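4.2 Changes in the daily work of the counter staff

The second part of the study concerns the counter stage at Panwood, where returned household goods are unpacked, sorted by type and set out for inspection. Before the Vaveo system was introduced in March, this work was done entirely by hand. One person stood at the counter, took items from a tote, judged what each one was and placed it in the right tray. The system moves most of the handling to a two-arm station and leaves the person with three kinds of task: preparing the counter, dealing with items the arms have stopped on, and reviewing new handling routines in simulation before they are released to the floor.

We followed the work for 104 shifts, using shift notes, the station log and interviews with the staff. The interviews were held on site during paid time. The first set took place before the change, and the second set after the station had been in regular use long enough for the early faults to be fixed. The same questions were asked both times, with one block added in the second set on the use of the simulator.

The most visible change is in how the working day is divided. Under the old arrangement the pace was set by the arrival of totes, and a worker could tell from the stack beside the counter how much was left. With the station running, the stack no longer says much. An item the arms handle well passes without any action from the operator, while a single awkward item can take up several minutes. Operators described the day as a string of interruptions with waiting in between. Several said they found the waiting more tiring than the lifting had been, at least in the first weeks. This view had softened by the second interviews but had not gone away.

The stops themselves were uneven. The log shows 132 stops that needed a person to come to the counter and move something by hand. Most of these involved thin or flat items, or two items lying against each other so that the gripper had no clear way in. Operators learned early which arrangements would cause trouble and began to spread items out before starting a cycle. This step was not in the written procedure. It was passed from one shift to the next by talking, and it was added to the procedure only after the supervisors noticed that stop rates differed between shifts.

Simulation review was new to everyone on the team. When a routine is changed, it is first run against a set of rendered counters with mixed goods on them, and an operator watches the runs and marks any motion that would be a problem on the floor. Panwood gave this task to the counter staff instead of the engineering office, on the grounds that they knew the goods. The rendered rooms do not resemble the Panwood floor, and the goods vary from run to run, with cutlery, cups and toys mixed together on one surface. 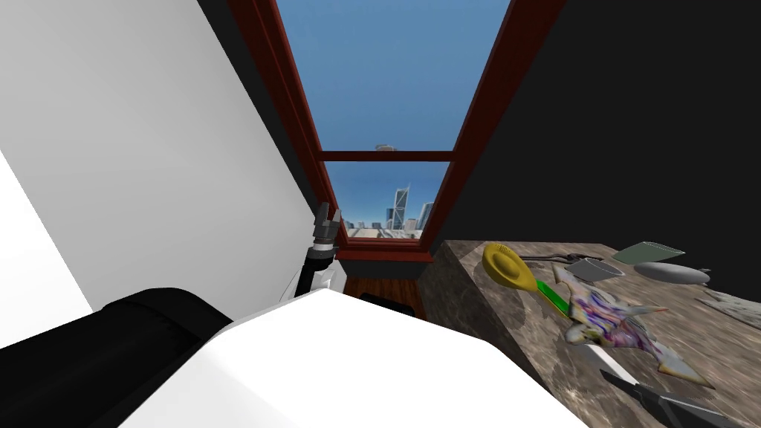 Reviewers were asked to mark a run as acceptable, doubtful or unacceptable and to add a short comment. Across the study period 300 runs were reviewed. The comments are more useful than the marks. Engineers had expected remarks on grip and speed, and there were many of these, but a large share dealt with order: which item should be picked first, and which should be left until the space next to it was clear. Staff who had sorted by hand for years had firm opinions on this and could explain them when asked. None of it had been recorded before the review work began.

There was some disagreement over whether review counted as real counter experience. Pay at Panwood is tied to hours on the floor, and review hours were at first entered under a training code that did not count toward the next grade. Staff raised this in the first month. The code was changed, and the hours already worked were moved over, but two of the operators we interviewed had stopped signing up for review by then and did not return to it. We note this because the effect on the comments was clear. The remaining reviewers had less experience with fragile goods, and remarks on fragile goods became shorter and less frequent.

Physical strain was the reason most often given by management for the change, and the interviews support it in part. Staff reported less pain in the shoulders and wrists. Reports of sore eyes and stiff necks went up, mostly after long review sessions. The limit on a review session was set at 2 hours following these reports. Operators generally kept to it, though on days when a routine was waiting for release they were sometimes asked to finish the batch.

Skill is harder to describe. The hand sorters at Panwood were quick at recognizing goods by weight and feel, and several worried that this would fade. New staff hired after the change had little chance to build it. At the Drikholm site, which runs an older version of the same station, the supervisors deal with this by having each operator sort by hand for part of every shift. Panwood considered the same arrangement and decided against it because the single counter could not be given up during peak hours. It was later tried in the late afternoon, when few totes arrive, and continued in that form to the end of our period.

Our results agree with Panagiotou on one point — that work left to people around an automated station tends to be spread thin and is poorly described in job documents. They differ on another. In that account, staff had little influence on how the machines behaved after installation. At Panwood the review task gave them a direct way to change routines, and it was used. Operators could name routines that had been altered after their comments, and they spoke of these in more detail than of anything else in the second interviews.

The findings are limited by the size of the team and by the fact that only one site was followed from before the change. Stops cleared without a log entry are also missing from our numbers. Staff told us that an operator standing close to the counter would sometimes pause the cycle, nudge an item and restart it, and that this was faster than entering a stop. We have no reliable way to estimate how often this was done.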